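Gripper and hand build: shop tips

Notes from the Tarley shared workshop, revised in January. They cover the two-finger gripper on the Castillo arm and the jointed hand that replaced it for card and paper work.

Fasteners. Put medium threadlocker on every finger pivot and let it cure overnight. Pivot bolts should be snug enough to remove side play and no tighter. If the finger stops partway when you let it fall under its own weight, back off an eighth of a turn. Check the pivots every 84 hours of run time and write the date on the log sheet.

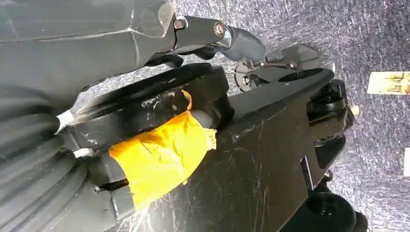 Tape is acceptable on a joint while you are still changing the layout. Once the layout is fixed, replace it with a printed clamp or a proper boot. Old tape picks up lint and carpet fiber, and the adhesive creeps under load. Clean the residue with isopropyl alcohol and a plastic scraper – acetone will attack some printed parts.

Power and cables. Run motor power and signal on opposite sides of the bench. Label both ends of every adapter cord. We had a Galtent driver board fail after someone plugged in the wrong supply, and the two barrel plugs were the same size. Keep at least 6 inches of slack at the wrist and turn it through its full range by hand before powering up.
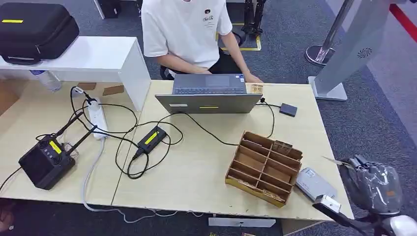

Sort small parts by the step in which they are used. Sorting by size looks tidier but costs time at reassembly. Cardboard dividers are fine for screws and spacers. Do not keep bearings in them – the dust gets into the races.

Save the motion file before each edit. The Plotusix control script overwrites the last one without asking, and we lost 17 saved poses that way.

Grip force for flat items. Start at the lowest current limit that will hold the item, then raise it in small steps. Run the test with scrap stock first, 1000 cycles if you can leave it supervised.
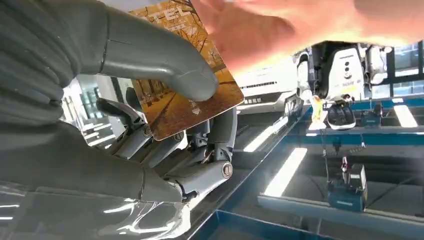

Thumb position matters more than force. Set the thumb to close last, after the fingers have reached their stop. With a printed card, the thumb should press on the face and the three fingers should support it from below, as they do with the autumn avenue card. A tilted card is fine for a handover as long as one corner stays clear for the other person's fingers. Program the release on a light pull, with a short delay, and keep the wrist locked until the card is gone.

Wrap the wrist in clear plastic sheet when sanding or drilling nearby. Check that the sheet cannot reach the finger joints at full curl.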